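2024-10-08

Desks moved this morning. The two light ones are now pushed together instead of standing against opposite walls, which gives 1240 mm of usable run once the shelf unit is subtracted. The join is not flush. The left desk sits at a slight angle and will stay that way until I find the hex key for the feet.

Power is the weak point. One strip serves both desks, and its lead goes down to the carpet and across to the middle of the floor. I asked Nazma Thambiah about a second outlet on the window side. She said April at the earliest, as the electrician from Nanayakkara only comes twice a year. Cable cover ordered from Okari in the meantime, 2 m length, grey, to be cut on site.

Went through the papers before lunch. Nearly 40 sheets, most of them delivery notes from Prirnport that Rokeya already has as scans. Kept 8. The rest are in a pile on the left desk for shredding, and I have put a coil of cable on top to stop them sliding when the door opens. Wrong use for a cable but it works.

The cardboard box has not been opened. Arnaldo thinks it is the spare brackets. The weight seems low for brackets. Left it under the shelf with the lid closed, to be checked against the order tomorrow.

Tried working at the right desk for an hour after lunch, with the tablet propped on its folio. Screen height too low, neck stiff by three. The tablet needs a block under it. The charging lead reaches the phone from the strip with some slack, so no extension needed there.

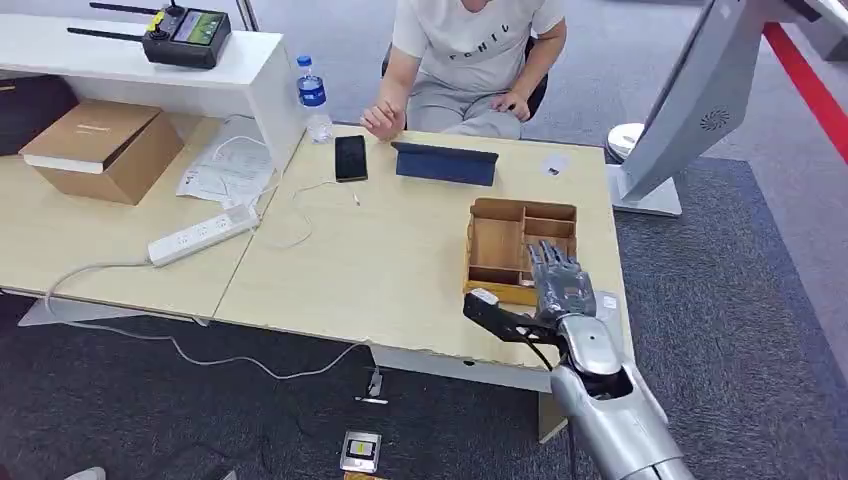

*Desks after the move, strip still diagonal, white lead across the carpet.*

To do: feet on left desk, cable cover, tablet block, shredding. Ask Tharushi whether the office chair can stay on the far side or is wanted back in the meeting room. Water bottles off the desk while the strip is up there.

Left at 17.40. Rain.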